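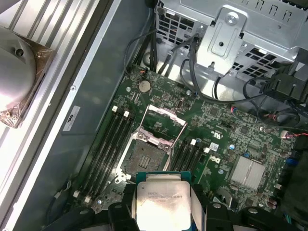

Relu Căpraru asked the first question of the evening when the Lazăr build was shown at the Listuvside workshop in March: why automate a job that a careful person with a flat surface and good light can do by hand? His view was that a home builder changes a processor once every few years and gains nothing from a machine for it.

The workshop's reply is that the single swap was never the target. Listuvside today releases the plans, parts list and control software for Lazăr, a bench-mounted arm and gripper for handling processors inside desktop and workstation cases. Lazăr was designed and assembled by workshop members on shared equipment. All files are free to download and may be modified for personal or commercial use.

## Scope of the release

- Mechanical drawings for the gripper and its mount
- Wiring diagram and connector list
- Grullora, the motion control package, version 2
- Alignment procedure and logged results

Grullora runs on an ordinary desktop computer. It divides each insertion into an approach, an alignment check, a vertical descent and a release. The operator confirms each stage from the keyboard. Travel speed and jaw force are set in a plain text file and can be changed between runs.
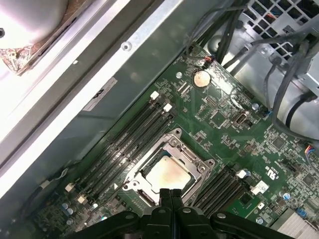 Positioning is the main subject of the published notes. Lazăr does not use the case walls as a reference, as sheet metal varies from one unit to the next and a case may not sit square on the bench. Grullora takes its reference from the socket's retention bracket. With a processor seated, as on this board, the bracket stays visible on the sides the fingers do not cover, and the software fits its outline from those edges. Thermal paste residue on the heat spreader, such as the faint smear here, changes how the surface reflects light, so the spreader is excluded from the fit. Memory slots are used only to confirm board orientation.

The log in the release covers 943 insertion attempts, of which 670 were made with the current jaw profile. The remaining runs used earlier profiles and are included for comparison. A further 227 entries record alignment checks with no part in the jaws.

Lazăr does not apply or clean thermal paste. Opening and closing the retention frame is left to the operator in this release. A lever tool is in development under the working name Vilar and will be published separately.

Builders who want to reproduce the arm can book bench time at Listuvside. Corrections to the drawings should be sent to the workshop with the sheet number and the Grullora version in use.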